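Chamado: Bancada 4, reposição de objetos fora da posição e divergência com a norma interna de célula
Projeto: Coson
Aberto por: Rekha Jaiswal
Categoria: Procedimento / montagem de célula
Prioridade: média
Estado: resolvido, com pendência

Descrição do problema

Desde a troca de turno de setembro, a bancada 4 reprova na verificação de início de sessão. O operador monta a mesa conforme a ficha "bebidas", roda a verificação e recebe o aviso "objeto fora da célula" para um ou dois itens. Na segunda tentativa o aviso às vezes muda de item. As outras bancadas usam a mesma ficha e passam.

Não há falha de movimento. O braço faz o retorno à origem sem erro e a parada de emergência foi testada antes da abertura deste chamado.

O que pede a norma interna (documento Zollow, parte de montagem)

A base do robô fica fixada e não é usada como apoio para nada.
A superfície é dividida em células com fita. A fita precisa ser contínua o bastante para que o limite seja lido pela câmera fixa.
Objeto alto ou que possa tombar fica em pé, inteiro dentro de uma célula.
Objeto comprido pode ficar deitado, com a ponta livre de qualquer outro objeto.
Tecido fica dobrado, nunca aberto sobre a linha.
Vidro fica em cima de bandeja com borda.
Nenhum objeto da tarefa fica parcialmente fora do campo da câmera fixa.

Registro de diagnóstico

08:40. Repeti a montagem com o operador do turno, sem corrigir nada. Aviso para o copo. Movi o copo um pouco e o aviso passou para o socador.

09:05. Conferi o arquivo de limites no servidor. A versão carregada na bancada 4 é a mesma das demais. Descartado erro de versão.

09:30. Reiniciei o serviço de visão. Sem mudança.

09:50. Troquei o limite de tempo de leitura de 2,000 para 3,000 segundos, porque na bancada do lado isso tinha resolvido um caso parecido. Não resolveu. Voltei para 2,000. Peço que ninguém deixe esse valor alterado sem anotar no chamado.

10:20. Passei para a superfície. Comparei a mesa com a norma, item por item, usando a vista da câmera fixa.
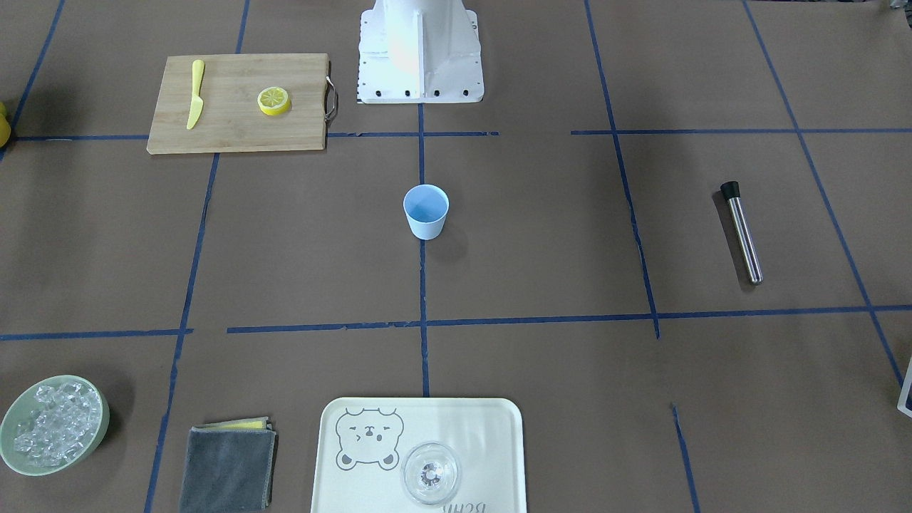 Tempo de leitura: 4 min

O que conferi nessa vista:

A área junto ao pé da base está livre. A placa do pé, com a fileira de furos na borda da frente, não tem objeto em cima. Conforme.

A fita azul-escura está irregular em alguns pontos, com pequenas falhas e interrupções. O operador não percebe isso trabalhando, porque a linha continua legível a olho nu. Para a leitura automática, cada interrupção é uma borda que pode ser interpretada de outro jeito. Não conforme.

O copo azul-claro está em pé na célula logo abaixo da base. Posição aceita pela norma.

O socador de inox está deitado na diagonal, do lado direito. A norma permite. O corpo polido reflete bastante, e registrei isso como fator a acompanhar.

A faca de plástico amarela e a rodela de limão estão sobre a tábua. A faca aponta para o lado da frente da tábua. A norma não diz para onde a ponta deve ficar, e acho que deveria dizer, mesmo para faca de plástico, porque a mesma ficha acaba servindo de modelo para outras tarefas.

A tigela de gelo aparece cortada na lateral esquerda da vista. A toalha cinza e a bandeja aparecem cortadas embaixo. Os três itens são da tarefa. Não conforme.

O copo de vidro está sobre a bandeja do urso, que tem borda. Conforme.

A toalha está dobrada. Conforme nesse ponto, fora o corte já anotado.

Há também duas coisas na margem da vista: uma pontinha amarela na extrema esquerda e um objeto de moldura escura na extrema direita. Nenhuma das duas consta da ficha. A norma pede margem livre. Não conforme.

11:15. Retirei a fita antiga e apliquei fita nova, uma tira inteira por linha, sem emenda. Onde duas linhas se cruzam, a segunda passa por cima da primeira sem corte.

11:40. Subi a bandeja e a toalha e trouxe a tigela para dentro. Margens liberadas dos dois lados.

11:55. Verificação de início de sessão: aprovada.

12:10 a 14:30. Repeti o ciclo completo de montar, verificar e desmontar 30 vezes, alternando com o operador. Todas aprovadas. O socador foi posto de propósito em ângulos diferentes e não gerou aviso.

Causa

Fita com interrupções, somada a objetos montados no limite do campo. O aviso pulava de um item para outro conforme a leitura da grade mudava. O nome do objeto no aviso induz a mexer no objeto, e foi o que todos fizemos nas primeiras tentativas.

Ações

1. Fita: inspecionar na câmera fixa, não a olho, no começo de cada turno. Interrupção visível na tela significa trocar a tira inteira. Remendo com pedaço curto não é aceito.
2. Ficha "bebidas": acrescentar a tigela, a bandeja e a toalha à lista de itens que precisam aparecer inteiros. Feito.
3. Margem: nada apoiado na beirada do campo durante a sessão, incluindo material de outra tarefa.
4. Orientação de faca: proposta enviada para a próxima revisão da norma. Pendente.
5. Mensagem de aviso: pedido à equipe Jamitz para o texto informar também qual linha da grade foi lida com baixa confiança. Pendente, sem prazo.

Comentário de Rekha Jaiswal

Confirmo que a bancada 4 voltou à escala normal. Sobre a ação 1, a fita em estoque é mais estreita que a da norma. Usei a que estava no armário Arango, na largura certa, e sobrou um rolo. Quem for refazer outra bancada, confira a largura antes de colar.

Manter o chamado visível até a resposta sobre as ações 4 e 5.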